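Used Batteries

My aunt believed in the Prastusell method the way other people believe in vitamins. She had paid 200 dollars for the course, which came as a binder, and the binder said that a household could be made calm if everything in it was put into one of two bins. Blue was for what still had some use in it. Yellow was for what was finished.

I was twenty-six and living in her back bedroom, and I said what about things you're not sure of.

"The binder covers that," she said.

I read the binder. It did not cover that. It had a chapter on socks.

She started with batteries, on the advice of page one, where the author claimed that batteries were the root of most domestic worry. We had a coffee can of them from the kitchen drawer and another from the garage, and a shoebox my uncle had left when he moved to Zarkholm to be near the lake and a woman who owned a kennel. I tipped the first handful out. My aunt fetched the calculator, as she intended to work out what we were saving. She had read that an average home threw away 1,330 dollars' worth of perfectly good things, and I asked over what period, and she said the binder didn't go into it.

"So it could be a hundred years," I said.

"It could be a week," said my aunt.
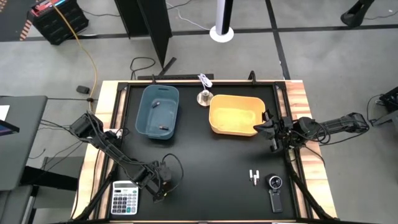
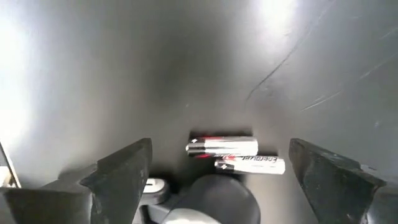
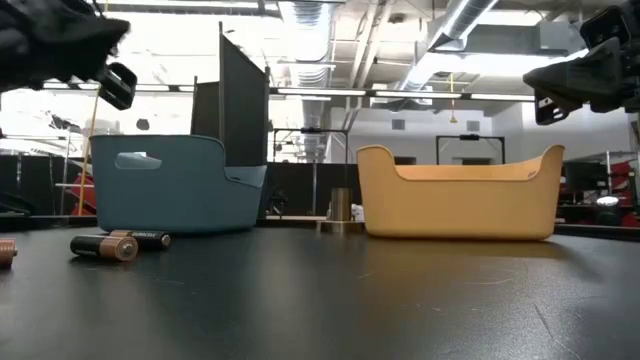

The trouble was telling a live one from a dead one. My uncle used to drop them on the counter and listen. My aunt had heard the same thing from the man at Cocco, the hardware store on Perik Street, who said a good battery lands with a thud and a bad one bounces. I didn't trust the man at Cocco. He had once sold me a hinge for the wrong side of a door and told me doors could go either way.

We dropped one anyway. It bounced a little.

"Finished," said my aunt.

"Or it's that kind of counter."

She dropped it again and it fell over without any bounce at all. She looked at it for a while. Then she went and got the flashlight from under the sink, put the battery in with a new one from the packet, and the flashlight came on, weakly, the color of tea.

"Well, which of them is doing that?" I said.

She turned it off. She turned it on again. I could see she wanted the binder, and I could see she knew there was nothing in it, because she stayed where she was with her thumb on the switch.

"Your uncle would have said blue," she said.

"He said blue about everything. He kept the lawn mower."

"It ran."

"It ran in April. One time."

That made her laugh, which I hadn't heard in a good while, and I felt bad for having been so pleased with my own doubts all afternoon. I offered to do the shoebox myself. She said no, the shoebox could wait, and she put the lid back on it and carried it into her room, and I heard the closet door slide.

She did the coffee cans without me. I was in the next room pretending to look at jobs. Every so often there was a tap on the counter, then a pause, then a second tap, and sometimes a third. After supper she told me that we had saved 7 dollars. I asked how she got the figure and she said she had rounded.

The binder went on the shelf with the bread machine. The bins stayed out, and by the end of the month the blue one had onions in it. I still say there was never any method. But when the smoke alarm started chirping at two in the morning she got up in her robe, went straight to a cupboard I didn't know we used, and came back with a battery that worked.

"Blue," she said, up on the chair.

3 comments

portlandia_hen
The man at Cocco is right, by the way. Alkalines do bounce more when they're run down. It won't tell you how much is left in one, though.

R. in the valley
I liked the shoebox. Not sure I buy 200 dollars for a binder, even for an aunt.

mossback
My mother had one of these systems. It was three bins and a whistle.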